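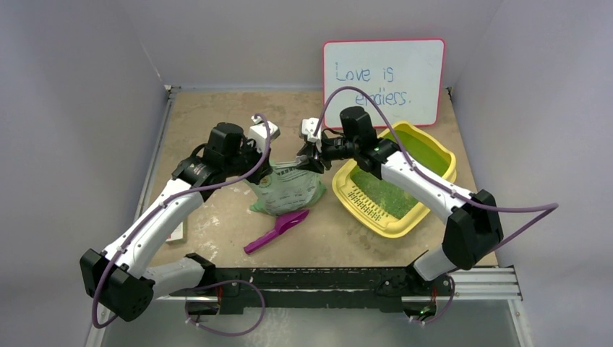 Bringing players back after a long lay-off: speaker notes
5 min read

Start on time, even if people are still at the tea urn. The Thursday slot is short and the hall is locked after us.

Say who the talk is for. Coaches and team managers at clubs with no full-time physio. Kevstead trains two evenings a week on half a pitch. Most people in the room will have much the same.

Opening point. A player who has been out for two months is usually passed fit on the strength of a jog and a thumbs up. We did it that way at Kevstead for years. Last season three of our forwards were injured again inside their first two matches back. None of them had done a full contact session before being picked.

Pause here. Ask for hands: who keeps a written list of unavailable players? Leave time for people to look at each other.

The list. Ours is one sheet. Player, date of injury, what they can do now, next thing to try, who agreed it. Read out a made-up line so they hear how short it is. The coach and the team manager both have a copy. If a name is on the sheet, that name can't go on the team sheet. The rule applies in cup weeks too.

Stages. Go slowly through this part.

Stage one is walking and bike work away from the group. Stage two is running in straight lines. We build up to 900 metres in short efforts, with a walk back after each. Stage three is turning and stopping, 600 metres in total, because that is where hamstrings and knees complain. Stage four is normal training without contact. Stage five is full training. After that, the bench.

A player moves up a stage when they have done two sessions at the last one and feel fine the next morning. If they are sore they stay where they are. These are our numbers and other clubs should set their own, with a physio if they can get one. Head injuries are kept out of this completely. They follow the governing body's rules and a doctor's advice.

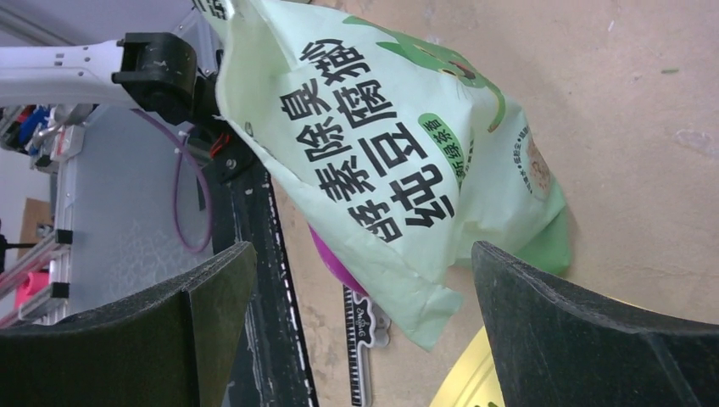
Someone at the Clegg evening said that this was all very well in August, but by the winter they had only 16 fit players and would pick anyone who could stand up. Don't brush that off. Clegg have a small squad and a long fixture list. My reply was that they should tell the league early if they might be short, and ask the second team captain before asking the injured. It won't solve it every week.

Minutes on the pitch. First match back is the last 20 minutes, agreed before kick-off. Write it on the sheet. Coaches forget when the score is close, and players never ask to come off.

Dustedau example. They looked back over one season and found 32 players had missed at least one match through injury. Nine had come back and then gone out again with the same problem. The season after, with a sheet much like ours, it was four. Say clearly that this is one club and one year, and the weather was kinder.
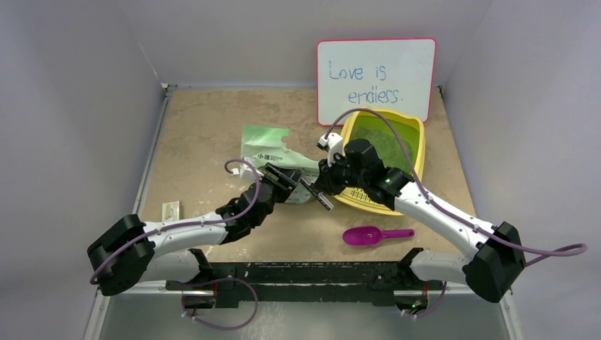
The other thing Dustedau changed was who makes the decision. The coach used to do it. Now it is the team manager, and the coach can argue but can't overrule. Players took a few weeks to get used to it.

Keeping people involved. A player who is out for months drifts off. Give them a job at training, such as running the clock or filming lineouts. Keep them in the group messages.

Software. Somebody will ask about Funelar. We tried it for a month and went back to paper as half the squad never filled it in. Bigger clubs may get on better with it.

Questions until nine. Spare copies of the sheet are in the blue folder. Take the extension lead home this time.

Comments

Was at this one. Could you post the blank sheet? The copies had gone by the time I got to the front.

We do the 20 minutes rule as well but it falls apart if someone else gets hurt early on. No answer to that, just saying.

What do you do with players who don't tell you they're injured? We've got a few. They turn up strapped to the knee and say it's for warmth.

Two sessions a stage is five weeks if you train twice a week and one of the two gets rained off. Fine by me, but warn people.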